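How I asked a shop for my own data

In November I decided to clean up my old accounts. I had more of them than I thought, and most I did not remember opening. One was with Stelora, an online shop where I bought a desk lamp and later some shelves, when I still lived in Traltwood. I had not ordered anything from them for years, but their emails kept coming every Wednesday.

Before closing the account, I wanted to see what they had kept. In Europe you have the right to ask for a copy of your personal data. I knew this for a long time, the way one knows that the library is open on Saturdays, and I had never used it.

My first letter was too polite and too long. I explained who I am, why I moved to Haugen, and that I was not angry with them. I got an automatic reply with a link to the help pages. For the second letter I wrote four sentences: my name, the email address of the account, that I request access under Article 15, and that I would like the answer by email. This one was answered the next morning by a person, or at least by somebody who signed with a first name.

They asked me to send a scan of my passport. I did not like this. I was writing from the same address that they used for their newsletters, so I asked if there was another way to confirm it was me. There was. They sent a code to my email, I sent the code back, and we were both satisfied.

After three weeks I received a file. It had 1436 rows, and I read them over two evenings with a pot of tea. My orders took only a small part of it. There were 428 rows about newsletters: when each was sent, when I opened it, and which link I pressed. I do not remember pressing so many links. In one winter it seems that I opened an offer for garden chairs on several different days, although I had no garden and not even a balcony.

The delivery address from Traltwood was there in two spellings, one of them wrong. There was also a phone number which was never mine. I wrote about it and they removed it without discussion. I still wonder if some other customer was missing parcels all that time.

The part I found most difficult to understand was a column called "segment". In my rows it was a short code, and there was no explanation. I asked what it means. The law says that the information should be given in a clear form, and a code is not clear to me. They answered that it is a group of customers with similar interests, in my case "home, small budget". My sister laughed a lot when I told her. I was a little offended, but I cannot say that it is false.

Then I asked them to erase everything they are not obliged to keep. The invoices must stay for some years because of bookkeeping rules, and this I accept. For the rest I got a confirmation after nine days.

I have now a list of the other companies on paper, next to the computer. Tindetton is the next one. I used their travel site only once, to book a ferry, so I expect a shorter file.

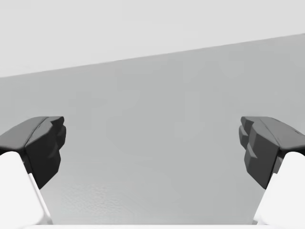
If you want to do the same, save a copy of every letter you send and write the day on it. I forgot this with my first one, and later I had to search in the sent folder for a long time. I will write again when Tindetton has answered me.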